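From: Dunimov Robotics Club list
Subject: Re: [dunimov-robotics] What are we doing about the shelf task?
Date: 4/3/22

Hi everyone,

Answering below the quote so the people who just joined can follow along.

> I missed the last two meetings and I'm lost. Are we still doing the
> line follower for Tendau, or is it the shelf thing now? And if it's
> the shelf thing, do we have any training pictures at all, or are we
> starting from zero? I can put in time this week if somebody tells me
> what to do.

It's the shelf thing, and I'm so glad you asked, because we are very far from zero! The line follower is parked until June. For Tendau we entered the fetch class: the robot gets told what to find on a wire rack, drives up, and has 3 minutes to pick it and bring it to the judges' table.

As of last night the picture folder holds 3,306 stills. I spent way too long scrolling through them (and enjoyed it more than my actual homework). Three that I'd like everybody to look at before we meet, with the wrist camera in the middle and the head camera on either side:
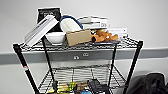
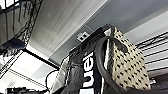
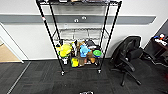
1. What the labelers should do

Label the plain stuff first. The tan cardboard box on the top shelf and the yellow plush on the bottom shelf are great ones to warm up on. White things against the white wall are much harder, so take your time with those - the leaning one and the shallow bowl on the top shelf especially. If you can't tell what something is, tag it "unsure" and move on. Please don't guess! The last model learned our guesses beautifully.

For the wrist pictures, only outline what you can really see. In the second picture the patterned tote gets its own outline and so does the strap in front of it. The black fabric with "uel" on it is one item. Don't finish the word in your head and type it in the tag.

2. What the Akgül people should do

That's the path planner, for anyone new. The bottom shelf is the one that scares me. It's crowded, and the wires of the shelf above are right there for the arm to hit. I'd love to see a low approach tried in the simulator with the office chair put in as an obstacle, on the right where it stands in the third picture.

3. Arnari

Still the name of the detector, still slow. We're at 2 frames a second on the club laptop. I have an idea for running it on a smaller crop once the base has stopped moving, and if it works I will be unbearable for a week.

4. Splitting up the work

I cut the folder into 17 batches. Reply with a batch number and it's yours. Batches 1 and 2 are mostly head camera and pretty friendly, so those are good for first timers - that includes you, if you still have time this week. I've taken 9.

Labeling notes are in the usual place. If you change a tag name, write to the list first so we don't end up with "bag", "bags" and "Bag" again.

See you at the meeting!

--
dunimov-robotics mailing list
To leave the list, send a message with "unsubscribe" in the subject line.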